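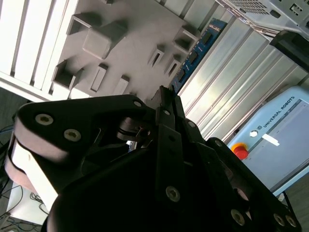

I love screws, and I've been meaning to write a whole post about them for ages. I don't mean that I love what they stand for or anything lofty like that. I mean the little metal things themselves, the way they turn, the way a good one bites and then stops dead when it's home. If you've ever tightened a cabinet hinge and felt the whole door come back to life in your hand, you know what I'm talking about. My favorites have changed over the years. As a kid I liked wing nuts (technically not a screw, please don't write in). Then I had a brass slotted phase that lasted through most of my twenties. These days I'm all about countersunk hex screws in matte black plate, like the ones up top, with the heads sunk into their own little dishes. Isn't that a handsome way to hold two things together? I could look at it all day.

The thing that set me off this time was my grandmother's sewing machine. It's an Ullwood, 56 years old, the color of pea soup, and it weighs as much as a medium dog. It came to me in May along with a tin of bobbins and a cushion full of rusty pins, and it wouldn't turn. The handwheel moved a quarter inch and stuck. My cousin thought it would make a nice plant stand. A plant stand!

So I put a towel on the kitchen table and took the bottom cover off. One big slotted screw in the middle. That was the whole barrier between me and the insides of the machine. Then two more for the top, one for the faceplate, and there it all was, every lever and cam, caked in old oil that had gone to something like caramel. I was so happy I called my husband in from the yard to look at it. He looked at it. He's a patient man.

Cleaning it took me most of a week of evenings. I used cotton swabs and sewing machine oil and a hair dryer on low to soften up the worst of the gunk, and every night the wheel turned a bit further. On the fifth night it went all the way around and I yelled so loud the dog left the room.

What I keep thinking about is how easy they made it to get in. Whoever drew up that machine figured somebody would be down there with an oil can twice a year, and they put the screws where your hand would naturally go. The manual even has a drawing of which ones to loosen and which ones to leave alone. I wish I could shake that person's hand. 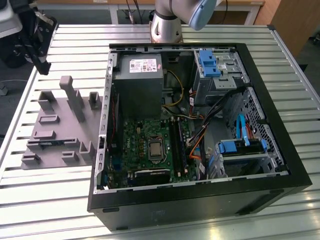

And it isn't only old stuff, which is where I part ways with the folks who say everything was better in 1965. Plenty of modern things come apart just fine. Our dishwasher does. My bike does, all the way down to the bearings, with four tools. The floor lamp in the den came from a flea market in Zoltness and I've had it in pieces more times than I can remember, mostly for the fun of it, once because the switch really was bad. On the other hand, I own a pair of headphones that are glued shut like a clam, and when one side went quiet last winter I was stuck. I poked at the seam with a guitar pick for an hour and got a crescent-shaped dent for my trouble. They live in a drawer now. I feel a little sad whenever I go in there for batteries.

OK, some practical stuff, because a few of you asked after the doorknob post.

Get a decent #2 Phillips screwdriver before you get anything else. I used junk ones for years, the kind that come in a plastic tub with a level and a tape measure, and I thought I was just bad at screws. I stripped heads constantly. Then Nidia Betancur, who taught the upholstery class I took at the community center, watched me struggle with a chair leg for about as long as she could stand, took the screwdriver out of my hand and gave me hers. Night and day! The tip filled up the whole cross and it didn't wobble. I bought the same one on the way home and it's still the one I reach for.

While we're on it, push harder than you turn. Most stripped screws I've met were stripped by somebody turning with all their might and hardly pushing at all. If the driver starts climbing out of the slot, stop right there and lean on it.

If the screw is already chewed up, try laying a wide rubber band flat over the head and pressing the driver down into it. This works maybe half the time for me, and the half when it works I feel like a wizard. The other half I go get the locking pliers.

Old slotted screws painted over with six coats of white (hello, every window in this house) need the slot cleaned out first. I run the corner of a utility knife along it, gently, away from my fingers, then set the driver in and give it one smart tap with a hammer. You want to crack the paint around the head before you twist. If the house is as old as ours, find out whether that's lead paint before you go scraping at any of it. We had ours tested.

For rust on the heads I like a soak in white vinegar, then a rinse, a good dry, and a few strokes over 400 grit paper laid on something flat. Wipe a tiny bit of oil on after or the rust comes right back. I did all the screws from the porch door this way and they look terrific, much better than the porch door does.

And please, please keep them sorted while you work. I use a muffin tin. Each cup is a step, left to right, first thing off goes in the first cup, and then you just walk backward along the tin when you put it together. I learned this after putting a long screw where a short one belonged on my aunt's accordion case and coming straight through the lining. She was nice about it. The lining was red velvet. 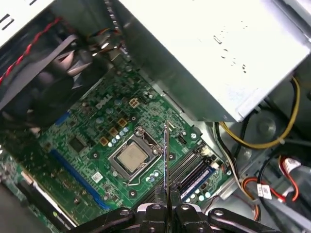 A green Dell motherboard, with a tangle of little wires up by the fan.

Now, where to buy. For ordinary wood screws the big stores are fine, but if you want something odd you need a real hardware store with drawers, and ours is Prirkuva, over on Rivadeneyra Street. I could live in there. One wall is drawers from the floor up to higher than I can reach, with a sample of what's inside wired to the front of each one, and there's a rolling ladder that customers are not supposed to climb. They sell singles! You can walk in with one sad bent screw in your pocket and walk out with its twin in a tiny paper bag. I went in for the thread guide screw on the Ullwood, fully expecting to be sent off to the internet, and the woman at the counter held it up against a gauge, said a number, and had it in my hand before I'd finished telling her about my grandmother. I finished telling her anyway.

I also came home with a box of 200 brass wood screws I have no plan for. They were just so pretty in there, all lying in the same direction. I've put them on the windowsill over the workbench where the afternoon sun hits them -- if anyone has a project that calls for a great many small brass screws, I'm listening.

As for the sewing machine, it runs like a dream. It only does a straight stitch, forward and back, and it makes a sound like a small train crossing a bridge. I've hemmed two sets of curtains and a pair of pants that didn't need it. Next up is the motor belt, which has a crack I don't love, and after that the foot pedal, which hums. It has three screws on the bottom, under the rubber feet. I checked already.

If you've got a favorite screw (or bolt, I'm not strict), tell me in the comments, and tell me what it's holding together. My brother has already put in for the ones on his canoe seat.

Posted Jun 22, 2021 in Around the House, Tools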